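Govbridge housing charity to hand out 780 bedroom clear-out kits

Tenants moving on from shared houses in Govbridge will be given a free kit to help them clear and clean their rooms, under a scheme starting this autumn.

The kits have been put together by Dovivia, the housing charity which runs 152 rooms in the town, with bags and labels supplied by the packaging firm Kelemen. Each one holds sacks for general rubbish, a bag for clean card and cartons, a roll of labels and a short printed guide. A total of 780 kits will be handed out over the next two years.

Dovivia opened its first house in 1959 and says the bedroom is still the part of a move that people leave until last. Kitchens and bathrooms tend to be cleaned well. Small rubbish from snacks and drinks is more often left in the bedroom, where it gets mixed in with things the tenant wants to keep.

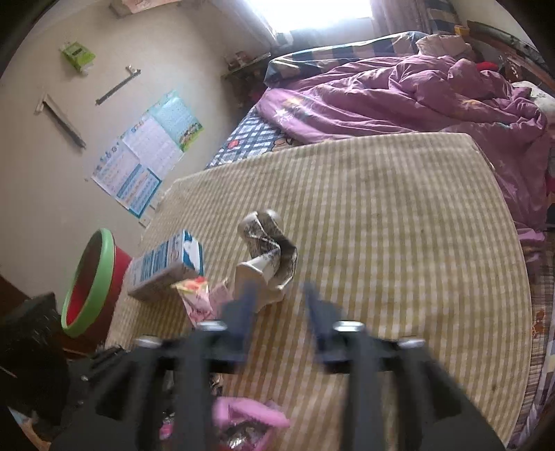
Govbridge, September – The guide asks tenants to start with the bed. A striped mat laid over the bedding gives a flat place to sort small items such as a milk carton, a snack packet, a crumpled paper cup or foil wrappers, and it keeps crumbs and drips off the covers. A plastic basin can stand beside the mat for anything that needs rinsing.

Cartons should be emptied, rinsed and flattened before they go in the recycling bag. Snack packets go in the general rubbish, as they are not collected for recycling in Govbridge. Soft bags and cloths should be shaken out and checked for wrappers before they are packed or washed.

Once the mat is clear, tenants are asked to take the bedding off, fold it and leave it at the foot of the bed. The guide then moves on to drawers, shelves and the floor – in that order.

The scheme was tried out earlier in the year at Fernetti House, Dovivia's largest building. Staff there found that rooms took roughly half as long to get ready for the next tenant, and fewer bags had to be sorted again at the bin store.

Kits can be collected from the front desk at any Dovivia house from two weeks before a tenant's moving date. Tenants who cannot get to a front desk can ask for one to be left outside their door.

The guide is also available in large print on request.

Ends

Notes to editors

Dovivia provides shared housing for single adults in Govbridge. Kelemen makes paper sacks and labels for homes and offices.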